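Samthorpe repair morning is back, and I've already got my broken toaster by the door
September 23, 2023

Good news for anyone in Samthorpe with a cupboard full of things that nearly work. The repair morning is starting up again in the old Batness Road library, after a gap that has felt very long indeed (my toaster went in January and I've been doing bread under the grill ever since).

I popped in for a chat with Iddrisu Lamptey, who is running it this time round. He used to mend sewing machines for a living and he'll have a go at most things with a plug, plus zips, lamps and wobbly chairs. There will be 18 tables, which is a lot more than the old church hall could hold, and tea at the back for people waiting.

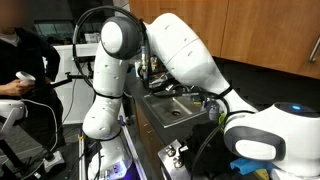 Do you have to book a slot?
Small jobs can just be brought along on the morning, but anything bigger than a microwave needs a phone call first so that they can keep a table free.

It's free to come in and have something looked at. If a part is needed, you pay for the part and that's it. There's a jar for donations, and Iddrisu told me the last run of mornings raised 90 pounds for new soldering irons, so do bring some change if you've got it!
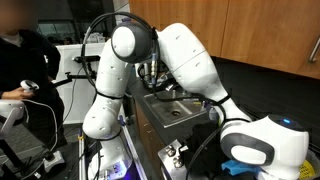

I asked what people bring in most and he said kettles, straight away, no thinking about it. Kettles and hoovers. He'd love to see a few more clocks. He did warn me that some newer kettles are sealed shut and can't be opened without cracking them, so don't be too upset if yours goes home the way it came.

Constanza Daza is back on the clothes table too, and she's hoping to teach darning as well as do it. She's got room for 20 people in the first class and wants everyone to bring a sock with a decent hole in it. I have plenty to choose from.

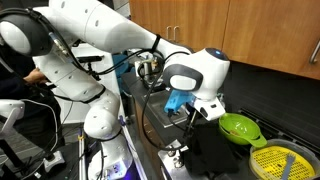

Parking is the one thing I'd moan about. The spaces behind the library fill up fast and the road in front is permit only, so I'd walk if you can, or get the bus to the Bustos bakery stop and cut through the park. Doors open at ten and last repairs are taken at noon.

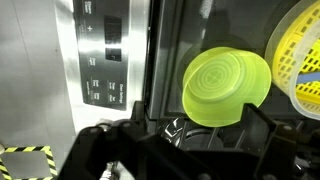

Green plastic bowl upside down in the dishwasher, with a yellow basket beside it.

If you'd like to help out, Iddrisu is keeping a list at the library desk. You don't need to be handy, he says they're short of people to make the tea and write out the tickets. I've put my name down for tickets.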